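Jun 17, 2020

I did not sleep well and so I was at the desk before six, with the plan for the old Kettle department store open in front of me. The document has 211 pages. I have read the first half with a dictionary beside me, and my dictionary does not know what a "setback variance" is. I wrote it on the yellow paper together with the other words I must ask about.

The Kettle building is the one I see from my kitchen, on the other side of the rail line. When I came to Bradby it was still open, and I bought there my first winter coat and also the lamp that is now in the hall. They closed in February of last year. First there was a sign for the sale of everything, then there was a sign for the sale of the shelves, and then paper on the windows. Now the owner has an offer from Drolgate, who want to keep the front wall with the clock and take away all that is behind it. They will put 42 apartments there and shops on the street level.

I do not know what I think of it. In the morning I am for it and in the evening I am against it. People need a place to live, I know this very well, I looked for my own apartment during a whole spring. But a front wall with nothing of its own behind it makes me a little sad. In Sasitz they did the same with the old post office. From the square it looks exactly like when I was a child, and when you go through the door you are in a hallway with gray carpet and an elevator. My mother still says "I am going to the post office" when she goes to the dentist there.

At seven in the evening was the meeting of the planning board, by video. I had tested the sound two times in the afternoon. Even so I could not hear the first speaker, and I missed what he said about the trucks and the delivery hours. After him the woman from Drolgate showed drawings. The trees in her drawings were very tall. I thought that such trees need thirty years, and I was glad that another person asked it in the chat, a bit more sharply than I would.

Then Howard Bunting spoke. He worked in the store in the men's shoes and he was given five minutes, and he used nine. He told about the basement, where there is a second basement under the first one, and that in wet years water comes up there through the floor. He wanted to know if somebody from the company had gone down with a light. The woman said that the survey would be "forthcoming." I have looked up this word, and it has two meanings, and I am not sure that she meant the one with the date.

I had prepared my own question. It was on a card, and I had read it aloud in the kitchen so that I would not lose the verbs. I wanted to ask about the passage between the store and the bank, which all of us use to get to the station. On page 88 it is drawn as a gray strip without a name. If they close it, we must walk all the way by the bridge. I pressed the button with the hand, and I waited, and then the chairman said that the time was over and that written comments are open for three weeks more. So I will write. In writing I am better anyway.

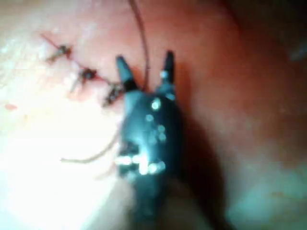 The black gripper with its jaws open.

After the meeting I was too awake for bed. I made tea and started the letter. The first version had too many sentences that begin with "I". The second one is shorter, but I think it sounds angry, and I am not angry, I only want to keep the passage. Tomorrow I will ask Ruta at the library desk to look at it, if she answers the telephone. She corrects me without laughing.

The letter must have the case number on top, it is 526, and it must also have my full address. I have also to find out if one may send a drawing with it. I could draw the passage with the steps and the iron rail, and mark where the water stands after rain.

The clock on the Kettle building still goes, by the way. It is four minutes late. I looked at it when I closed the window, and there was a light on in the second floor, on the side of the bank.

Buy stamps. Call Mother before noon, her time.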